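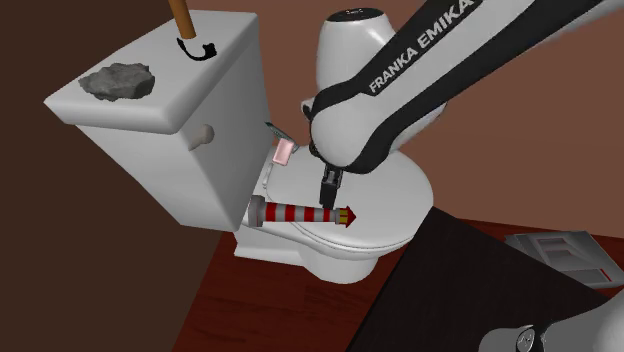 流行音乐现场制作(二)
第四讲 小型乐队的排练与现场编配

上一讲留下的问题是:同一首歌,录音室版本用了十几轨,四个人上台怎么演。这一讲从编配表说起。

一、编配表

编配表不是总谱。每首歌一页,横向写段落(前奏、主歌、副歌、间奏、尾奏),纵向写声部。格子里只填三种内容:演奏什么、音区在哪里、力度多大。空着的格子表示休止,不要填“自由发挥”。

录音版本里叠了三层的吉他,现场一般保留节奏型最清楚的一层。主音旋律如果和人声在同一音区,间奏以外先拿掉,排练两遍后再决定要不要加回来。键盘手左手尽量避开贝斯的音区,尤其是降弦演奏的曲目。

二、案例:Pornimel 乐队

课上听的两个版本都出自 Pornimel。录音室版副歌有弦乐铺底,现场版由键盘长音代替,鼓手从踩镲换到叮叮镲,密度没有增加,听感却宽了。主唱 Fiona MacAulay 在第二段主歌把旋律降了三度,给后面的副歌留出空间。请对照编配表,标出两个版本在间奏处的小节数差异。

这支乐队一月的巡演曲目共 14 首,其中容纳 400 人的小场馆和容纳 3,000 人的剧场用的是两份不同的曲序。小场馆把慢歌集中放在中段,剧场则拆开,每两首快歌之后接一首。

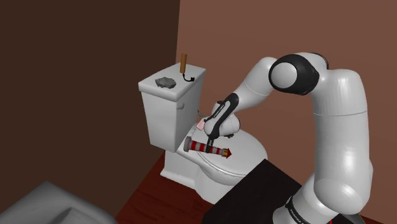
三、排练顺序

先节奏组,后全队。鼓和贝斯单独过一遍全部曲目,重点是段落之间的过门和速度变化。节拍器只给鼓手听,其他人跟鼓。

全队合练时,第一遍不停,出错也走完;第二遍只练连接处;第三遍录音。录音用手机即可,放在观众的位置,不要放在音箱旁边。听回放时每人只写自己声部的问题,写完再交换。

和声部分另外安排时间,用一件木吉他伴奏,关掉所有扩声。吐字和收音的位置在这一步统一。

四、舞台监听

监听音量从低往高加。主唱先要自己的声音,再要一件有音高的乐器,最后才是鼓。吉他手听不清自己时,先检查音箱朝向,再找调音师。大约一半的啸叫问题,把话筒和监听的夹角调好就能解决。

人声在 2,000 赫兹附近容易和失真吉他打架,处理时先动吉他,尽量少动人声。 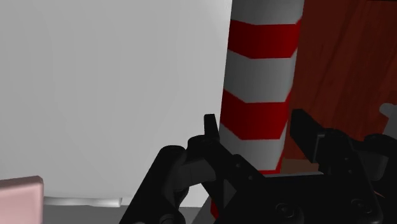

音乐学院 流行音乐系 现场制作教研组

五、作业

1. 任选一首四分钟以内的歌曲,为四人编制写一页编配表。
2. 附两百字说明,写清删掉了哪些声部,由谁补上。
3. 以小组为单位排练并录音一遍,不剪辑。

截止日期为11月16日,纸质稿交到系办公室,录音交给 Philomena Lynch 老师。文件名用“组号加曲名”,迟交的按缺一次作业计。

下一讲内容:曲序设计与转场。请带上本次的编配表,课上会用到。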